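4.2 The open afternoon at Praltska

Much of what we had learned up to that point came from our own group handling the grippers, and we are the first to admit that a group which has spent months with a tool is a poor judge of how it feels to a newcomer. So in August we opened the workshop for an afternoon, and Hilde Segers kindly agreed to run the round table, where pairs of people worked on cloth items from either side with the hand-held grippers (Figure 2a).
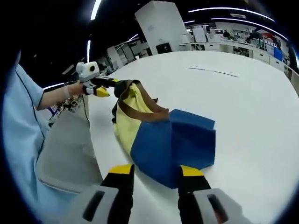
Reading time for this section: 2 min

Figure 2. Work at the round table. (a) Two-panel tote bag, with one gripper holding the strap. (b) Long-sleeved shirt laid flat.

We welcomed 62 visitors, and 38 of them stayed long enough to try a gripper themselves -- more than we had dared to hope for on a warm afternoon. Between them they made 703 attempts, of which we kept 629 for the analysis in Section 5. The bag was a great favorite. Its strap gives the fingers something narrow to close on, and people seemed to enjoy talking with their partner about who should hold and who should smooth the fabric.

The shirt asked for more patience. With the body and sleeves in different colors, as in Figure 2b, Hilde could simply say "you take the blue one" and be understood across the table, and we have since used the same wording in our written instructions. Kazimiera Tokarz sat with many of the visitors afterward and wrote down their remarks, including a lovely one from a retired tailor who wished the fingers could feel a seam the way a thumb does -- a wish we share, and one we come back to later in the paper.
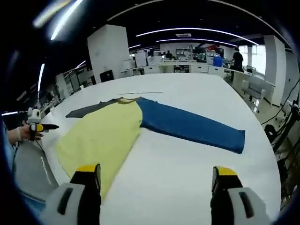 4.3 Remarks collected from visitors

Most of the remarks concerned reach and wrist comfort. Several visitors asked for a lighter grip, and two told us they would gladly come back to try one.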